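Datasets > Home & Kitchen > Tabletop
Search datasets, tags, people... Go
Likes 7 Shares 2

# Ladura Kitchen Tabletop

Welcome! Ladura is a collection of nearly 4000 photos of kitchen things on tables: plates in racks, mugs on mug trees, corn in trays, baskets, boards and boxes. It grew out of our frustration with kitchen photo sets where everything is either spotless and styled or piled in a sink. We wanted the middle part of the day, when the dishes are in the rack and the vegetables haven't been dealt with yet, and we love how it came out.

## What's in it

The set is split into 5 folders, by the main activity on the table:

- rack: plates standing in a dish rack
- mugs: mug trees, hooks, loose mugs
- produce: vegetables and fruit in trays, bowls or baskets
- storage: boxes, bins and whatever ended up on top of them
- mixed: more than one of the above (our favorite folder, and the biggest)

Each photo has a short text file next to it with the same name. It lists the main objects in plain words, so you'll find "mug tree" and "wicker tray" but no product codes. Colors are written the way you'd say them out loud – "sky blue", "dark teal" – and we left them off when the two people labeling couldn't agree.

## Notes on labels

A plate standing on edge is still "plate", with "upright" added. Corn on the cob is "corn cob", one entry per cob. If something is mostly hidden, it gets "partial" and we don't guess at the rest. Trays and baskets were a long argument! We settled on "tray" for anything low and flat enough to slide a plate out of, and "basket" for anything with real sides.

The same table often shows up from more than one spot. Please keep those photos together when you make your splits, or your test numbers will look much better than they should. The groups are in groups.txt.

Two from mixed, same table, corn in the wicker tray:

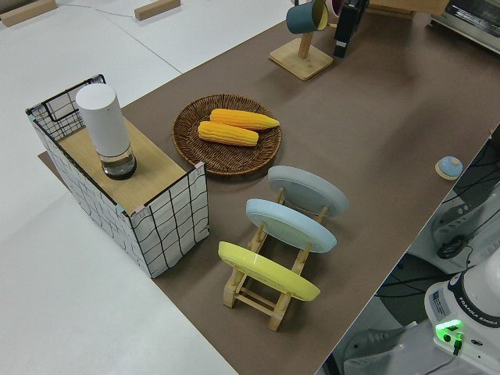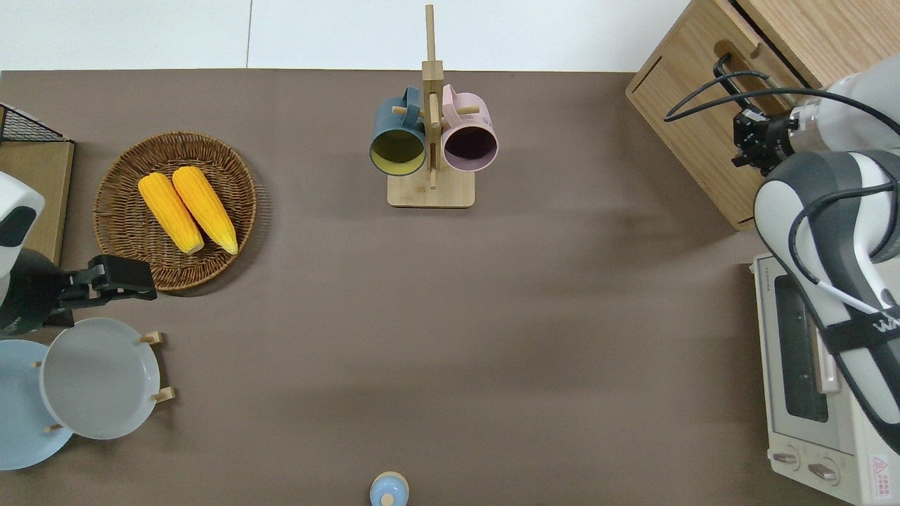
## Known gaps

Glassware is thin, and so are pots with lids. The Flultov batch (all of it in storage) was labeled first, before we had the tray rule, so a few shallow baskets in there may be wrong. We're working through them folder by folder and would be really happy to get corrections – open an issue with the file name and what you think it should say.

## Changes

v2: added the Yeh photos to rack and mugs, merged "dish stand" into "dish rack", fixed 7 broken text files.

v1: first upload.

Tags: kitchen, dishes, produce, household objects, small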